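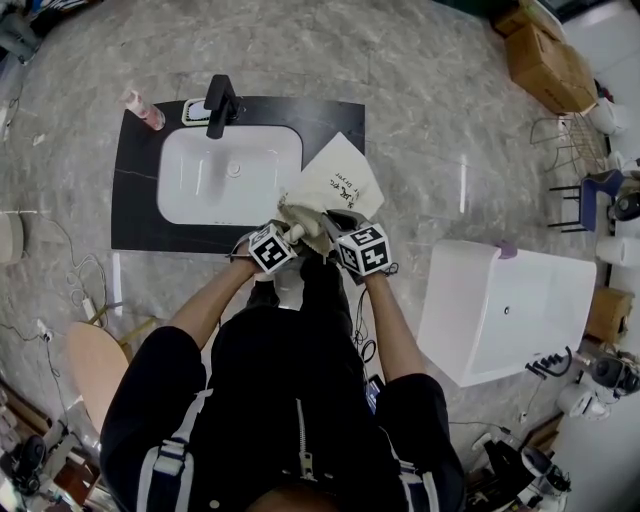
Finholm, 2 December 2022

Section 3: Checking cube tracking in Cereo

Now for the fun part — watching both grippers come alive in the viewer! Each white cube gives Cereo the pose of the gripper it sits on, so a good check now makes for much cleaner towel tracks later.

1. Open Cereo and load the Lockwood profile.
2. Hold both grippers over the counter with the cube markers facing the head camera.
3. Press Start Check. Two colored axes should appear, one per cube.
4. Pinch a cloth towel with both grippers and move it slowly for 300 frames.
5. Open the report. You want at least 48 frames in a row with both cubes found.

Note: Glossy tile and dark stone can throw bright reflections. If an axis flips or jumps, lower Exposure one step and run step 3 again. It's a small change, but the difference is great to see.

Caution: Keep the gripper wires clear of the fingers and the faucet handle. Don't run water during the check.

If the viewer shows code 348, the left and right cube IDs are swapped. Choose Swap IDs, save the profile and go on to Section 4.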